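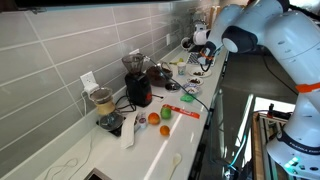

The coffee end of the counter, with the pour-over on its scale and the grinder beside it.

How to clear and reset a coffee counter

A counter used for making coffee every day gets untidy quickly. Beans roll, grounds spread further than you expect, and other things get put down wherever there is a gap. This guide goes through a full reset, in the order I do it. You will need two dry cloths, one damp cloth, a soft brush (a clean pastry brush is fine), a sponge and an empty tray.

Before you start

Switch the grinder off and unplug it. Do the same with anything else on the counter that has a flex, and lay the flexes back towards the wall. Leave the coffee maker where it is for now. Lift out the used filter and put it in the food waste.

Step 1. Take off what isn't coffee

Fruit goes first. A peach, an apple and a tangerine take up more room than they seem to, and they pick up dust from the grinder. Put them in a bowl on the table. Throw away used kitchen paper, odd strips of tape and packaging. Move the sponge to the sink.

Step 2. Deal with the beans

Whole beans come before grounds. If you wipe first, the beans get pushed into the damp and have to be thrown out.

Bring every bowl, dish and plate with beans on it to one place. Check that they are the same roast before you put them together. Tip the smaller lots into the largest bowl, then pick up the strays by hand. Look close to the bottom of any machine, and on top of its ledges as well, as beans will sit there quite happily. 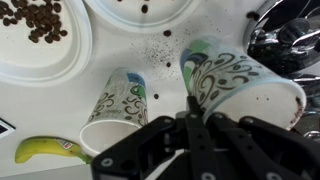
Stand up any paper cups that have gone over and tap them out above a plate. Clean ones can be stacked and put back in the cupboard. Used ones go in the bin.

Now brush the loose grounds. Work from the wall towards the front edge with short strokes and catch them on a plate or a folded sheet of paper. Don't use a damp cloth yet. Fine grounds turn to paste when they are wet and work their way into the grout, and pale grout shows it. If you have spilt them against the tiles, brush downwards first, then forwards.

Step 3. Wipe down

Use the damp cloth on the worktop, rinsing it twice as you go. Dry straight away with the first dry cloth. Keep the second for chrome and steel, which mark if the cloth has any oil from the beans on it. The scale should only be wiped with a cloth that has been wrung out hard. Never hold it under the tap.

Wipe the hopper inside and out with a dry cloth. Bean oil builds up on clear plastic and goes cloudy if it is left.

Step 4. Put things back 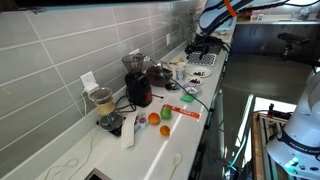
Wirkum Kitchen Notes
Written by the home editor
Updated Thu 8 February

Set the scale down first, on the flattest bit of worktop, and check that it reads zero before anything goes on it. The coffee maker goes on top, in the middle. The grinder goes next to it and close to the wall, near enough to its socket that the flex doesn't have to cross the space where you work. If there is slack, fold it and fasten it with a soft tie.

Keep one container of beans beside the grinder and one small dish for weighing out. Other bowls and plates can be washed and put away. Cups stand upright behind the dish, where a sleeve won't catch them.

Fruit can come back last, at the far end, in a bowl.

How often

I do the brushing every day and the full reset every 7 days. The hopper can wait until it looks dull. In our kitchen that is usually once a month, a bit sooner with dark roasts.

If grounds have already stained the grout, use a paste of bicarbonate of soda and water, leave it for a few minutes and scrub with an old toothbrush. Rinse well and dry the tiles afterwards.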